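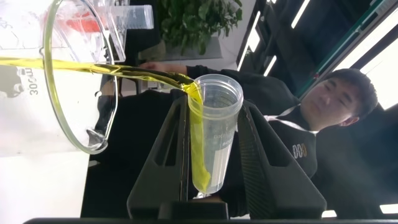 La première fois que j'ai chanté au Baptiste, j'avais la gorge comme du papier de verre et Dolores m'a dit de boire de l'huile. De l'huile ! Elle jure que sa mère faisait ça avant la messe. Alors me voilà dans l'arrière-salle, à penser à un filet épais, jaune-vert, qui coule en se tortillant d'un bécher de verre dans un gobelet en plastique transparent, et rien que l'idée m'a remis la voix en place. Je n'ai rien bu du tout, je le précise.

C'était en septembre, la reprise des soirées ouvertes, celles où chacun passe avec deux chansons et rend le tabouret. On était presque 40 dans la salle (le Baptiste en contient moins que ça, quand les gens gardent leur manteau). Milagros Cusi avait ouvert avec une complainte de marins, sans instrument, les yeux fermés, et après elle plus personne ne voulait y aller. Ça se comprend. Même au bar, on avait arrêté de ranger les verres.

Moi, j'avais préparé quelque chose de gai, une histoire de mule et de curé, sept couplets, un refrain que tout le monde peut beugler. Et puis Grethe a accordé son violon à côté de moi et elle m'a soufflé : « Pas la mule. »

— Comment ça, pas la mule ?

— Chante Wullau.

Je n'avais pas chanté Wullau depuis le départ de Rochelle. On l'avait écrite à deux, elle et moi, dans sa cuisine, en se disputant pendant quatre heures sur le mot « rivière », qu'elle trouvait trop long et moi trop court. Wullau, c'est le village de son grand-père, enfin, le nom qu'il lui donnait ; on ne l'a jamais trouvé sur une carte. J'ai dit non. Grethe a joué les premières mesures quand même, la traîtresse, et ma bouche s'est ouverte toute seule.

J'ai raté l'entrée du deuxième couplet. J'ai mélangé les saules et les barques. Au refrain, quelqu'un a pris la voix du dessous, au fond, près du portemanteau, bien grave, bien posée, et cette voix-là connaissait « rivière » et la traînait exactement comme il ne fallait pas, sur deux notes de trop.

Je n'ai pas regardé. J'ai fixé les chevilles du violon de Grethe jusqu'au dernier accord, et ensuite il a bien fallu lever la tête.

— C'est toujours trop long, a dit Rochelle.

Elle avait encore son sac sur l'épaule.

Ce site utilise des cookies pour mesurer son audience. Accepter | Refuser | Personnaliser mes choix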